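A day at Mukier: how the folding work is taught to machines

In October I had the opportunity to visit the company Mukier in Derkow. I work in the housekeeping department of a guest house group, Deston, and my manager sent me because our laundry and room service will get some automation in the next years. I am not a technical person, so this report is about the work and the people, and only a little about the machines.

The visit started at 8 in the morning with coffee and a short talk. There were four of us guests. Mukier has its main hall in an old textile building, where towels and bed linen from hotels are sorted, folded and packed. Two years ago all of this was done by hand. Now one line has robot arms, and the other lines are still as before.

What surprised me most was the noise. I expected it to be louder on the robot line, but the arms are quiet and quite slow. A trained worker folds a hand towel much faster. The advantage, we were told, is that the arm does not get a sore shoulder and can continue in the evening. On a good day the line finishes 1,170 pieces. The hand line beside it does more, with three people.

After the hall we heard about the part which was new for me. The arms must learn from human movements, and the movements are recorded with hand-held grippers. The person holds a gripper and does a normal household job with it: picks up a glove, opens a drawer, puts a thing away. Much of this recording is done in ordinary rooms, because a robot which has seen only a clean table will have difficulties in a real bedroom.
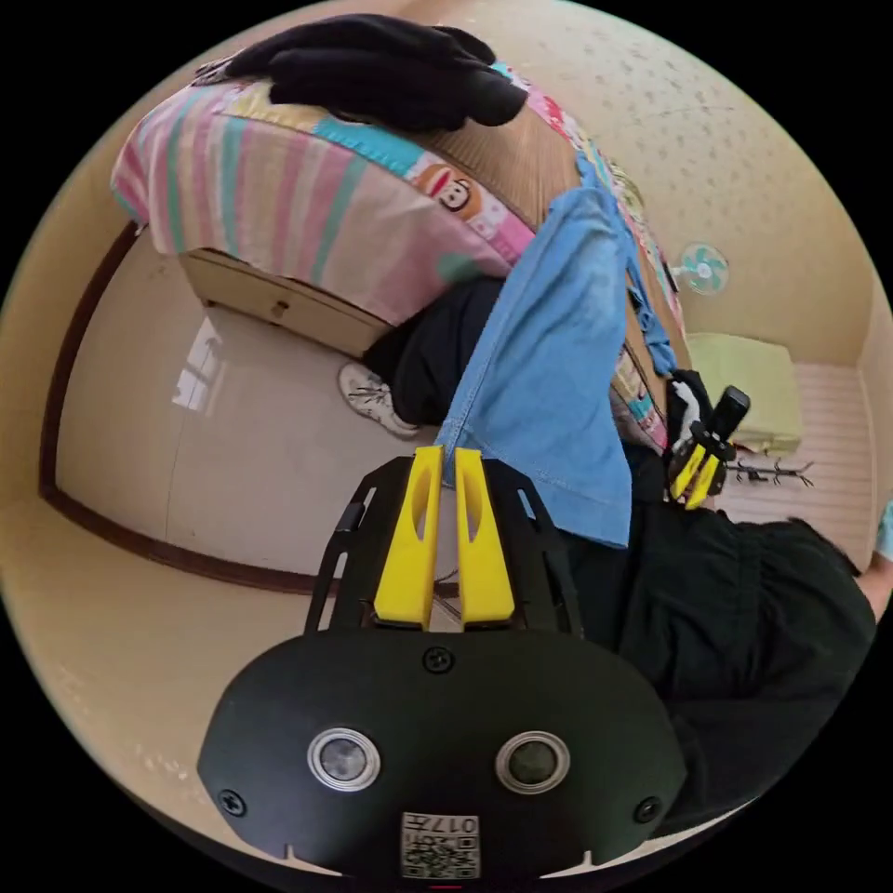
I asked one of the recording workers if this is a boring job. She laughed and said that the first week was terrible. Your fingers want to help all the time, and you must learn to do everything with two stiff yellow ones. Before, she was on the packing line for nine years. Now she sits more and lifts less, but her wrist gets tired in a different way, so they change hands and tasks during the shift. Her pay stayed the same at first and went up a little after the trial period.

Not everybody is so satisfied. An older colleague from the hand line told us during lunch that he was offered the same change and refused it. He likes to see a full cart at the end of the day, and with recordings he would see only a number on a screen. The target was 300 recordings per week for each person when they started. It was lowered later - the workers asked for this - and he thinks it should have been discussed with them from the beginning. The manager who was sitting with us did not disagree.

In the afternoon we visited the workshop of Rizk, the small partner firm which repairs the grippers and checks the recordings. They showed us a shelf with 388 boxes of spare parts, all labeled by hand. A bad recording is sent back with a comment, and I liked that the comments are written in a friendly way.

For our own houses I have noted some questions which I will bring to the next meeting. Who decides which rooms are used for recording? Can a housekeeper say no and keep her usual tasks? And how long is the training, because at Mukier it was planned for three days and in practice took two weeks. The next visitor day is planned for spring, and I have already asked if two of my colleagues from the floors can take part.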